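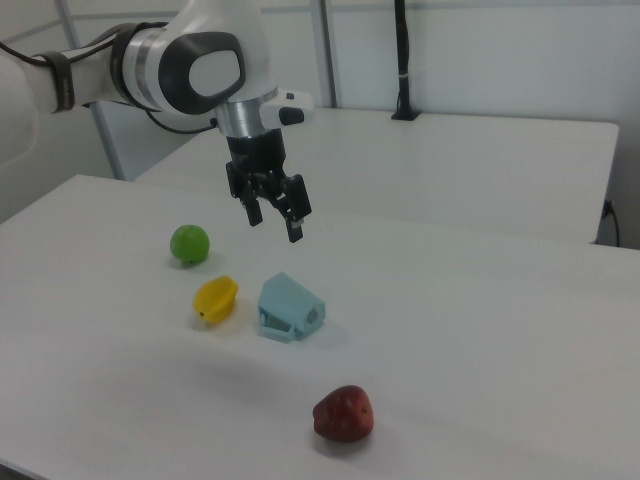 # Wait times at the Imine dental clinic - project report

Solange Pelletier, September

## What I wanted to find out

Patients at Imine complain about the wait. The front desk says it's late patients, patients say it's the dentists. I wanted to see which part of the visit takes the longest and if a reminder text makes any difference.

## How I did it

78 visits logged in total. For each one: booked time, time they came in, time they were called, time they left the chair. Paper sheet at the desk, then typed into Wivia at night. Mornings only, because of my class schedule - this matters, see below.

First 50 visits had no reminder. The other 28 got a text the evening before. Cleanings and checkups only, no emergencies.

## Results

- Longest gap was between checking in and being called, not time in the chair.
- Most of that gap was forms. New patients fill in the medical history twice, once on paper and once on the tablet. Nobody could tell me why.
- With the text, more people came early. They still got called at the same time, so their wait got longer on paper. Did not expect that.
- 3 no-shows, all in the group without the text. Too few to say anything.

Room two ran behind more than the others. The hygienist there also covers the phone at lunch and when the desk is short, so she starts late and never catches up.

## Problems

Some sheets had the called time missing and I filled it in from the Brunner schedule printout, which rounds to 10 minutes. So those rows are rough. Also I changed the sheet after the first week (added the forms column) and should of done that before starting.

No afternoons. Staff say afternoons are worse. Can't check.

## What I'd suggest

Drop the paper history form, keep the tablet. Send the form link in the reminder text. Move the phone out of room two.

## Still to do

Redo the chart for the new patients, the axis labels are wrong. Ask Vistuna if their booking export has real check-in times - would save teh typing. Add sources.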